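Desk Cups and Pens: notes on the Nikosix tabletop set

Version 3, July

What is in it

The set holds 521 short sessions of one small chore: pens, markers and pencils lying on a table, and a cup to put them in. That is the whole of it. If you came looking for a general record of how desks get tidied, you will be disappointed, and you should probably distrust any set that promises you one.

Each session comes with a few stills, a one-line note on what was out on the table at the start, and a label for how it was left. There are 3,000 stills in the full download. The sample folder has 22 of them, picked by hand, so please don't judge the average from those.

Why we bothered

The earlier Jistum release described itself as "everyday desk organization." We went through it and found mostly matched sets of new pencils going into heavy holders made for the purpose. Very few people we know keep a desk like that. They have a paper cup left over from something, one good pen, two bad ones and a marker that may or may not write.

So we went the other way and used cheap paper cups. We are not sure this makes the set more realistic. It makes it differently unrealistic, and you can decide which kind you prefer.

The cups

Plain paper, bought in sleeves. A paper cup with one pen in it stands up well enough. Put in three or four markers that all lean the same way and it starts to go. Cups that went over are labeled "tipped" and were kept in. Earlier versions dropped them, which made the numbers look nicer than they deserved to.

Some cups were reused until the rim went soft. We did not track how many times each one was used, and we wish we had.

The pens and markers

Bought in mixed lots from Berrada and Vallmont, plus whatever was in the drawer. The mix leans heavily toward black barrels. That was an accident of what was cheap, and it matters: a count of "dark items" will look far better here than it would on a desk with yellow pencils and clear ballpoints.

Brand names are left as they are on the barrels. We have no opinion on any of the brands and did not test whether the pens write. A few certainly did not by the end.

Pens go in either end up. We argued over whether to have a rule (tip down, tip up, caps only) and in the end left it alone. Markers have their caps on. If you find one without, it is a mistake and we would like to hear about it.

Labels

all_in – every item that started on the table ended in the cup
part – at least one item in the cup and at least one still on the table
none – nothing in the cup
tipped – cup on its side, whatever is in it
unsure – the two people labeling disagreed and did not settle it

A word on "part." It covers a table with one pen left over and a table with five left over. Both get the same label, and we think that is a weak spot. Version 2 had a finer scale but the two labelers could not agree on it, so it went.

The label applies to the session. A single still may well show something else, depending on when it was taken. People keep mixing these up and then reporting errors that are not errors.

What we would not use it for

Anything about mugs, jars, tins or drawer trays. There are none.

Anything about speed. The start and stop times were entered by hand and 400 of them are rounded to the nearest minute, which is useless for a chore this short.

Claims about tidiness in general. A cup of pens is tidy by one standard and clutter by another – we have met people who hold both views on the same morning. The labels only say where the items are.

Known problems

The tabletops are nearly all white or off-white. Shadows from the cups are soft in most stills but quite dark in the early ones, which were taken near a window in the afternoon.

The item notes call things "pen" or "marker" by the labeler's own judgment. Thick pens and thin markers get swapped. We fixed the obvious ones and gave up on the rest.

There are near-duplicates. We removed exact copies only.

Changes since version 2

Tipped cups put back in. Finer "part" scale removed. Item notes checked for spelling. Sample folder replaced, after complaints that the old one showed only full cups.

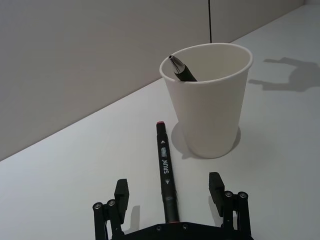
One pen in the cup, SRUN marker on the table.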